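Istamwood Guest House - Room Safety and Condition Checklist
Pilton annexe, bedroom 3
Completed by: Birsen Kahraman, Premises Inspector
Month of inspection: October
Previous inspection: all items satisfactory except window restrictor (see item 6)

This form is to be completed at each half-yearly inspection and retained with the fire log. Items marked "Action" must be closed by the duty manager within 15 working days. 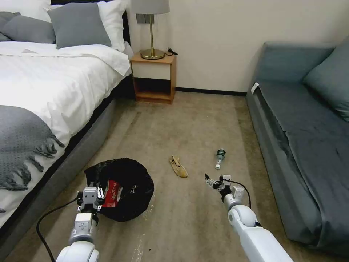
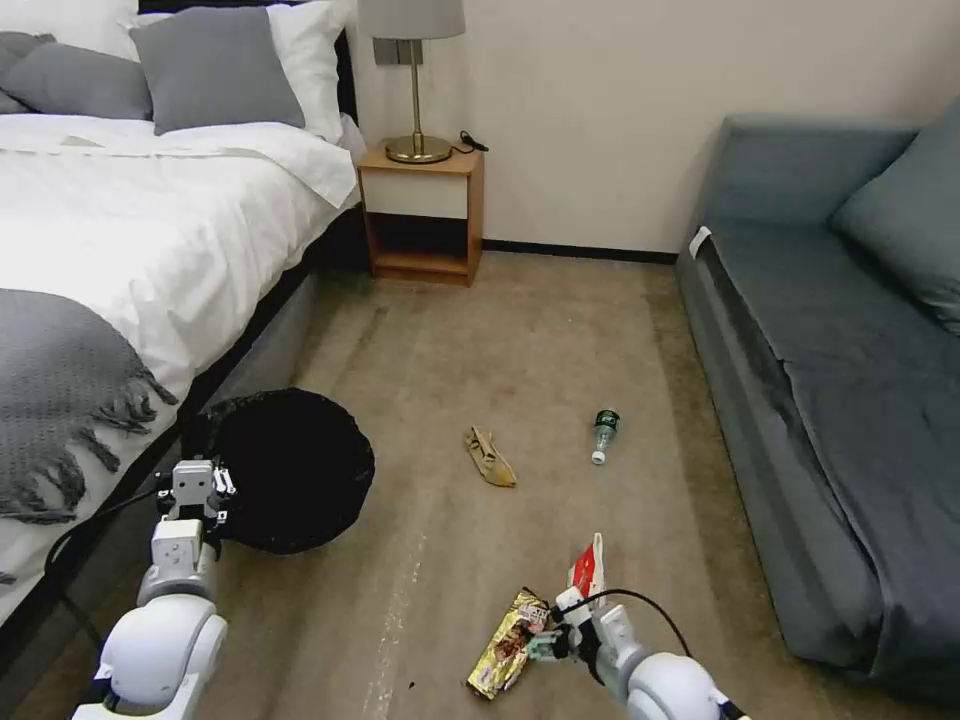
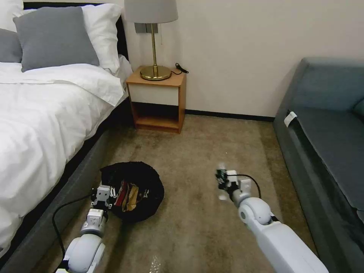
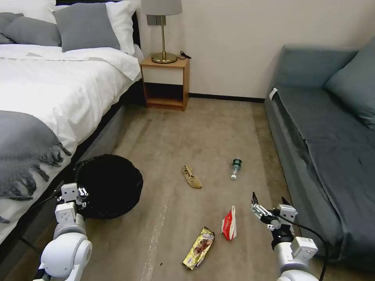
Bedroom 3: bed and nightstand.

1. Smoke alarm
Satisfactory. Sounded on test button at 10.40 am. Replacement date on the casing has not passed.

2. Door and self-closer
Action. The door closes fully from wide open but stops short of the latch when released from a narrow angle. Closer to be adjusted and the door tested again from both positions. Intumescent strip intact on all edges.

3. Escape route
Satisfactory. Corridor clear to the rear stair. The fire action notice on the back of the door shows the old assembly point and should be replaced with the current version.

4. Electrical
Satisfactory. Sockets firm to the wall, no scorching. Portable appliance labels in date. The lamp was switched on and off at the fitting without fault.

5. Heating and ventilation
Comment. The Hava extractor in the shower room runs but is noisy, and the grille was heavily coated with dust. Cleaned during the visit. If the noise continues, the unit should be referred to Mühlbauer under the maintenance agreement.

6. Windows
Satisfactory. Restrictor replaced after the last inspection and now holds at the permitted opening. Blind cord secured to its cleat.

7. Hot water
Action. Basin tap delivered water at more than 5 degrees above the set limit. Mixing valve to be reset and the reading entered in the water log. Room not to be let to families with young children until this is done.

8. Furniture and soft furnishings
Satisfactory. Bed frame steady, fire labels present on mattress and base. Headboard fixings checked by hand.

9. Floor
Satisfactory. Carpet flat at the threshold, no lifted seams.

10. Keys
Key 154 tried in the lock and returned to the cabinet. Spare not in its place - office to confirm who has signed for it.

Outstanding actions: items 2 and 7, with the notice at item 3 and the spare key at item 10. Copy to duty manager.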